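Lummont Laundry Set: Frequently Asked Questions

What is being collected?
Examples of a two-armed robot doing laundry room jobs: loading, unloading, moving baskets, opening and closing doors. Each example is one attempt at one job, from start to stop, with the arm positions saved next to the video.

How many examples are there?
The current release has 1,392, split over 34 jobs. We add to it every May.

Who drives the robot?
A trained operator, for every example. Nothing in the set was produced by a learned policy. Operators at the Baltidport site work in blocks of 10 attempts and then swap. 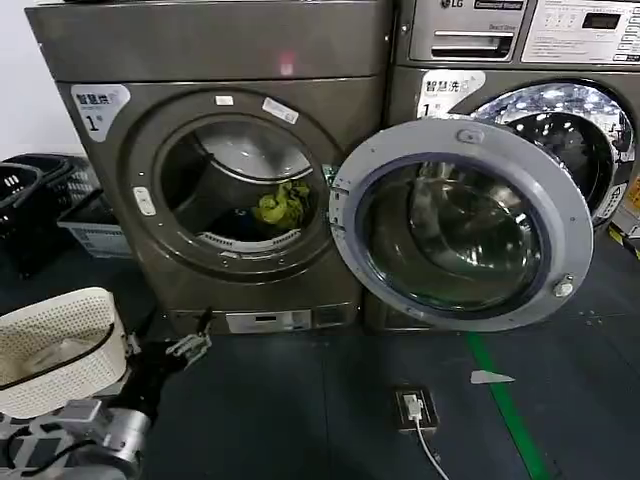

Dryer 1 and washer 1, head camera view. The washer door is open and the left arm is at the basket.

Why real commercial machines?
The doors are heavy and the glass reflects a lot of light. Models trained on our earlier mock-up did poorly on both counts — the mock-up had a flat gray door with no window.

Do you keep failed attempts?
Yes. They are marked "fail" in the job file and left out of the default training split. Dropped clothes count as a fail only if the operator does not pick them up.

Can I send in my own examples?
Yes, if your head camera is calibrated. Send at least 3 attempts per job first — we check the timing before taking more.

Related pages
Vatelcombe Basket Handling Set
Margaritis file format notes
Operator guide: doors and latches
Release history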